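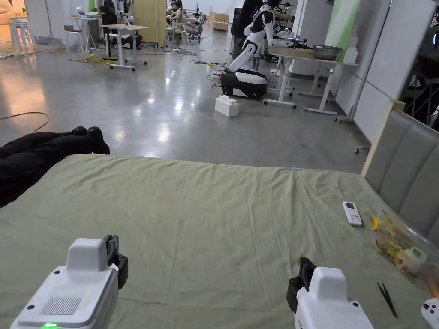
6 July 2018. Second day on the Zingate hub, the one that is meant to pass infrared commands on to older kit that has no network of its own. Yesterday it learned the codes from the Jerkon fan heater without trouble. Air conditioning is harder. A handset like the white one lying on the green sheet, with a small display and rows of buttons, usually sends the whole state in one go - mode, temperature, fan speed, timer - so recording single key presses gets us nowhere. The hub has to build the full message each time.

Yao-tsung Wu had a go at the message format before lunch. He thinks the last byte is a plain checksum. I tried that on 12 captures and it held for all but one, which I had probably clipped by stopping too early. Will take that one again.

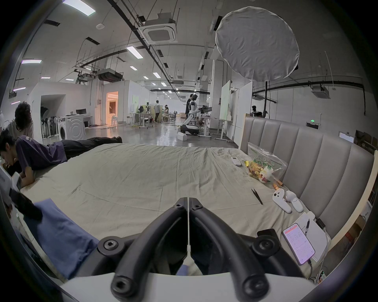

Bed with the grey padded headboard, young man lying face-down.

Timing next. The hub polls the Luik temperature sensor and then decides whether to send. With the interval set at 2000 ms it dropped commands whenever the sensor was slow to answer. Moved the sensor read into its own task and the drops stopped, at least for the hour I left it going. The log now stands at 3154 lines and most of them are the same warning about the clock. Need to quieten that before anyone else has to read it.

Drerik bridge: still will not rejoin the network after a power cut unless the router is up first. Tried four restarts in different orders. Router first, fine. Bridge first, it sits there with the amber light on and never tries again. Looks like it gives up after one attempt. Wrote to their support and got an automatic reply.

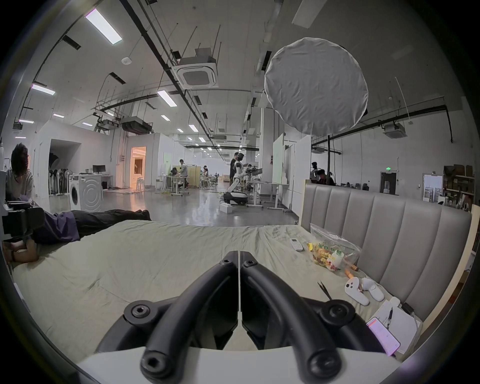 For now I have put a delay on the bridge's plug so that it comes on well after the router. It is a bodge and I don't want it in the write-up as a fix.

To do: retake the bad capture, try the checksum on heating mode as well as cooling, turn the clock warning down, ask Yao-tsung where he put the spare infrared receiver.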